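**Teaching by repetition: Gidico on its Temgate programme**

19/12/2021

Gidico began gathering examples for its Temgate learning system in June. The programme lead, interviewed at the firm's offices, described the work as "patient and rather plain".

Each task is recorded 100 times before it is passed to the training group. "An operator guides both arms, and the system studies what was done," the lead said. Soft objects were chosen early. "A plush toy never lies the same way twice."

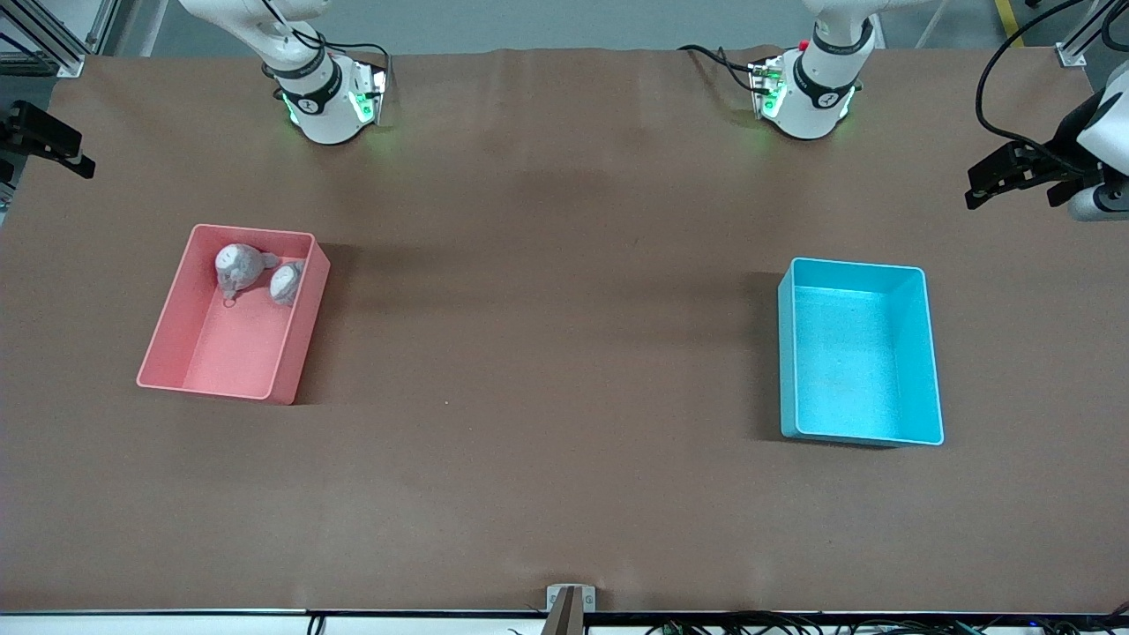
Poor attempts are also kept, under a separate label. "We were advised by Quintana to discard them, and we declined," the lead said. The next set of 19 tasks will be agreed with Prodside.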